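Remix: idle hunting and the intake gasket

Last updated: Tuesday, August 27, 2019

The hatchback has been called Remix since I bought it, on account of being assembled from at least two other cars. The front subframe came from a breaker in Birkbridge and the gearbox from a car that had been written off at the back. It has run well enough for a car of that description, apart from the idle, which since last November has wandered up and down whenever the engine was warm.

The symptom was consistent. From cold it idled steadily. Once the thermostat opened, the revs would dip, recover, overshoot and dip again, on a cycle of a few seconds. Under load there was no fault I could feel. Fuel consumption was slightly up, but I had also changed my route to work, so I drew nothing from that.
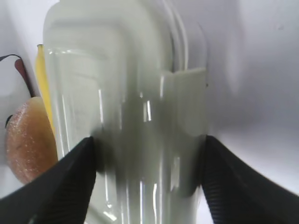

I started with the idle control valve. It was dirty. I cleaned it, refitted it with a new seal and reset the adaptation by leaving the battery disconnected for 20 minutes. The idle was good for two days and then went back to hunting. I have seen this before with air leaks: the control unit learns its way back to the same bad compromise.

The next step was the vacuum hoses. All of them were original to one donor car or the other, and two had gone hard at the ends. I replaced the lot, including the brake servo hose, which looked sound but was the same age. No change at all.

Declan Ó Dubhghaill lent me his smoke tester at this point. With the throttle body blanked off and the engine warm, smoke came out along the underside of the intake manifold at number three cylinder. With the engine cold there was none. The gap opened as the parts heated up, which agrees with everything above. 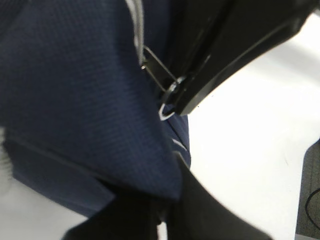
The manifold comes off without much trouble if the fuel rail is moved aside first. Relieve the pressure before you undo anything. There are 12 fixings, counting the two support bracket bolts underneath, and the rear bracket bolt is best reached from below with a long extension and a wobble joint. Mine was only finger tight. I suspect the manifold had been sagging on its gasket for years.

I checked the mating face with a straight edge and feeler gauges and found it flat enough to use again. The old gasket had a flattened section at number three, with soot-coloured staining across it. I fitted a Sjöberg gasket from the motor factor in Plostetlow, having had a poor one from another maker on a previous car. Tighten from the centre outwards in two stages, and do the bracket bolts last – doing them first pulls the manifold down before the gasket has seated.

It has now covered 2358 miles since the repair. The idle is steady hot and cold, and the long-term fuel trim has come down from nearly 20 per cent to a figure I would not bother to investigate on any car of this age.

The rear bracket bolt now has a paint mark across the head. It had not moved when I checked it at the last oil change. Next is the offside driveshaft, which clicks on full lock and has a split in the outer boot.

7 comments
3 shares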